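The long life of the church-hall trifle

Makasthorpe has one bakery, two chip shops and a pudding it will argue about for as long as you care to stand there. The pudding is a trifle, made with ginger cake in place of sponge and stewed rhubarb in place of jelly, and it has been on the table at the village supper on 17th February for longer than the present hall has had a roof.

The recipe was first written down in a parish booklet, 22 pages stapled through the fold. It sits on page 10, between a fish pie and a method for potting beef. It gives no oven temperature for the cake and no quantity for the custard, which is described only as "enough". Most people who make the trifle today learned it from someone else and own the booklet for the sake of having it.

The rhubarb is where the first disagreement starts. February rhubarb is forced, thin and very pink, and it falls apart in a few minutes. Garden rhubarb, which comes in April, is thicker and sharper and needs more sugar. Those who make the trifle all year use whatever they froze, and it gives off a lot of water as it thaws. Drain it well. Keep the syrup and spoon it over the cake a little at a time until the cake is damp all the way down. If it pools in the bottom of the bowl you have gone too far, though a second layer of cake will take up some of it.

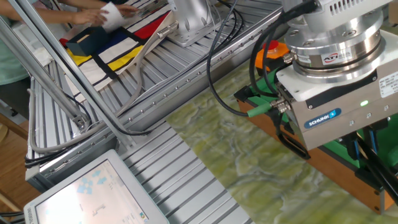
A SCHUNK gripper with its green cable and indicator light.

Ginger cake is easier to agree on. It should be at least two days old and sticky on top. The village bakery, Pullora, sells it in loaf tins from the start of the month and puts a few aside unsliced for trifle. One loaf does a large bowl with an end left over. At home, a plain recipe with black treacle works better than one made with golden syrup, because the custard is sweet already and the rhubarb can only do so much against it. Cut the cake into fingers as thick as your thumb and pack them tightly. Stem ginger is allowed by some households and thought showy by others.

Then there is the custard. For years the supper trifle was made with powder, and many people prefer it that way, as it sets firm and can be spooned without sliding. Egg custard has crept in since. It tastes better and behaves worse. If you want to use it, cook it until it properly coats the spoon, add a teaspoon of cornflour to the yolks for safety, and let it go cold with a sheet of greaseproof pressed on the surface. Poured on warm, it sinks into the fruit and the layers are lost.

Cream goes on last, whipped soft. Toasted almonds are usual. The booklet asks for glacé cherries and angelica, and at least one bowl each year still has them.

I ate three helpings from three bowls this winter. The best had powder custard, April rhubarb from the freezer and rather more ginger in the cake than I would have dared. The worst was perfectly nice and had been made that afternoon, so the cake was still dry in the middle. A trifle like this needs a night in the fridge, covered, and up to 20 hours does it no harm.

Down the coast road at Nelora, the café has put a version on its menu in glasses. It comes with crushed ginger biscuits on top and a sprig of mint. People from Makasthorpe go and order it, and then explain to the staff what is wrong with it. The café sold 218 in its first season and has kept the mint.

The booklet is out of print, but the hall keeps a copy in the kitchen drawer with the tin openers. Someone has written "less sherry" beside the trifle in blue biro. Someone else has crossed it out.

Words: Patrício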